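The manager of the Hunduvden hall asked me not to use a name, which suited us both, and then talked for 90 minutes without touching the coffee. I'd come out to Astdale to ask how you take on a big old room and make people want to spend a day in it. The answer was mostly about ceilings!

"Everyone looks at the floor first," the manager told me. "I looked up. I thought, I'm going to be paying to heat all that." The first December was rough — coats on until lunch, and a heating bill I've promised not to print. The rent back then was $1000 a month, and the manager still says the number in a whisper.

We got onto snacks, my favorite part. There used to be a rule against food outside the kitchen. It lasted 13 days. "People get hungry where they're working. I'd find wrappers behind the radiators, so I gave up and bought more trash cans."
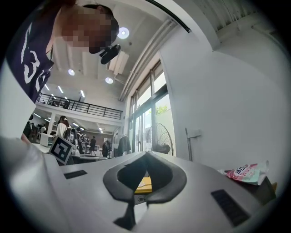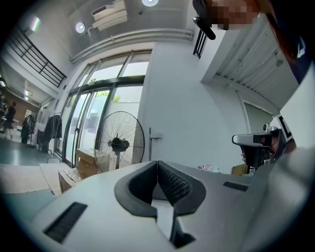

I asked what the manager would fix next, and got a list that ran to the back of my notebook page. Paint comes first, and there's an argument going with Ondieki, the firm that quoted for it, over whether white shows the dust. I'd keep it white, myself. With daylight coming in through those tall glass doors and the green outside, the white ceiling suits the place, and the dark door frames stand out nicely. The manager shrugged at that. "You don't have to get up there with a brush," I was told, and then we went off to look at the boiler.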